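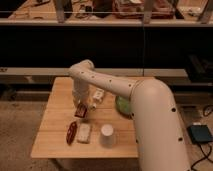

One of the table-scale stations at the Tenetti laboratory, with the arm positioned over a mixed set of small objects.

Report of the Visit to the Tenetti Laboratory, Ternberg
Prepared by the Equipment Planning Office, Tillman Technical College

Purpose of the visit

In May, a delegation from Tillman Technical College visited the laboratory operated by Tenetti in Ternberg. The delegation consisted of staff from the Equipment Planning Office, two instructors from the automation program, and a representative of the facilities department. The visit was arranged in connection with the Bundance plan, under which the college intends to equip a teaching laboratory for robotic handling over the next two budget years.

The college has owned industrial robots for some time. These are large machines kept behind fencing, and students can use them only in small groups and under close supervision. The Bundance plan provides for a second kind of laboratory, in which smaller arms are placed at ordinary tables and students spend most of their time on gripping, sorting, and programming. The college has not bought equipment of this kind before, and the planning group asked to see a working laboratory before the request for bids is written.

The program began at 9:30 a.m. and ended shortly after 3:00 p.m. It included an introduction, a tour of the working areas, a discussion of purchasing and operating costs, and a closing meeting on the college's draft equipment list.

The premises

Tenetti occupies the upper floor of a former office building near the river. The rooms were not built for machinery. Ceilings are of normal height, and the freight elevator is small. The hosts explained that every piece of equipment had to be chosen with the elevator in mind, and that one cabinet ordered in the first year had to be returned to the supplier. The facilities department has noted that the east stairwell at the college presents a similar problem, and that the clear width of the door to Room 114 should be measured again before any furniture is ordered.

The delegation asked about the floor. Carpet remains in place at the station shown at the head of this report. Our own draft called for a sealed hard floor throughout, mainly for reasons of cleaning. The hosts did not advise for or against this. They suggested that the flooring be priced as a separate item so that it could be removed from the first phase if the bids came in high. The planning group has adopted this suggestion.

Power was discussed at length. The building has enough outlets on paper, but many are on shared circuits, and the laboratory had to pay for new wiring in its second year. The hosts recommended that the electrical survey be completed before the number of stations is fixed.

The stations

Each station has one arm, one table, and whatever objects the current exercise calls for. The delegation spent most of the morning at these stations. At the one pictured, the table has a light wooden top, and the gripper was pointing straight down toward the work surface. A white paper cup stood upside down near the front of the table, and a wrapped item about the shape of a candy bar lay toward the left. A round green object was partly hidden behind the arm.

The choice of objects was of particular interest to the instructors. Our draft list included a set of machined test blocks from a catalog, priced as a single kit. The hosts use very few such blocks. They reported that students learn more about gripping from things that differ in shape, stiffness, and surface, and that most of these can be bought at a grocery or stationery store. Their yearly allowance for objects is modest, but it is a fixed line in the budget and is not taken from the repair fund. When it was taken from the repair fund, in the first year, purchases of paper goods and packaging had to be approved one at a time, and exercises were delayed.

The instructors asked whether the wooden tables were stable enough. The answer was that the table and the mounting of the arm should be specified together. Two suppliers had quoted for the arm alone and assumed that the buyer would provide a suitable base. The resulting extra cost was not large for any one station, but it applied to all of them. The college's draft contained the same gap. A mounting base and its installation will now appear as a required item in the request for bids.

Storage also received attention. The station in the photograph has a shelf behind the table, on which cables, a reddish box or bin of assorted items, and other small things are kept. Our draft provided for closed cabinets along one wall only, at some distance from the stations. The instructors were of the opinion that shelving within reach would save time during class, and that closed cabinets should be kept for items that need to be locked away. The draft has been changed to include one open shelf per station and a smaller number of cabinets.

The facilities representative raised the matter of cables and loose devices on the floor. A small box-shaped unit with cables stood on the carpet beside the arm at the pictured station. In a teaching room used by several classes a day, the college will want such units raised off the floor and the cables held in covered channels. Neither item was in the draft. Both have been added, with a note that the supplier must state the length of the cables provided and the cost of longer ones.

Purchasing and operating costs

The early afternoon was given to costs. The hosts spoke openly about their own experience but asked that the prices they had paid not be repeated, and this report respects that request. The figures below are the college's own.

The planned laboratory in Room 114 has a floor area of 693 square feet. The planning group had assumed that six stations could be placed in this space. After seeing the stations in Ternberg, the group believes that five is the more realistic number, given the need for a clear path to both doors and enough room for two students to stand at each table. The sixth station is retained in the plan as an option for the second budget year.

The draft allowance for replacement gripper parts was $400 per station per year. The hosts considered this reasonable for the first year but low for the second, when more advanced classes begin and equipment is used for longer hours. The group will keep the figure for year one and ask bidders for a price list of wearing parts that is held firm through year two.

The allowance for objects and packaging will be set at $100 per station per year, as a separate line.

A further point concerned training. One supplier had included a short course in its price to Tenetti, while another charged for it separately and required that it be held at the supplier's own site. Travel was not foreseen, and only one staff member could attend. The request for bids will state that training for four employees must be held on college premises and must be priced in the main offer.

The delegation also asked about service agreements. The hosts advised against signing the longest agreement available at the time of purchase. They had done so and later found that it covered the arms but excluded the grippers, where most of the repair work arose. The purchasing department has been asked to prepare a standard list of covered parts for bidders to fill in, so that offers can be compared line by line.

Scheduling and use

The college expects more than 298 students to pass through the new laboratory in its first full academic year. The hosts found this ambitious for five stations. They proposed that part of each exercise be done away with the arms, using a planning sheet on which students set out the order of steps and the expected grip before they come to the table. A blank copy of the sheet used in Ternberg was provided and has been passed to the automation program.

Time for setting up was also discussed. Objects must be laid out before each session and put away afterward, and a technician is present for a half hour on either side. Our draft schedule had classes following one another directly. The automation program will prepare a revised schedule with a gap between sessions, and the Equipment Planning Office will review whether the present technician hours are sufficient.

Follow-up

The following actions were agreed upon at the closing meeting and on the return journey.

The facilities department will measure the doors and stairwell for Room 114 and order the electrical survey.

The Equipment Planning Office will revise the draft equipment list to show five stations, with mounting bases, open shelving, cable channels, and raised supports for floor units. Flooring will be shown as a separate item.

The automation program will submit a list of everyday objects for the first term's exercises and withdraw the request for the catalog kit.

The purchasing department will prepare the parts coverage list and the wording on training.

A second visit to Ternberg has been offered for the fall, when the laboratory expects to replace two of its older tables. The instructors have asked to attend while the new mounting bases are being fitted. Travel costs for this visit would be charged to the Bundance planning account, subject to approval.

The college thanks the staff of Tenetti for their time and for the care with which the visit was prepared.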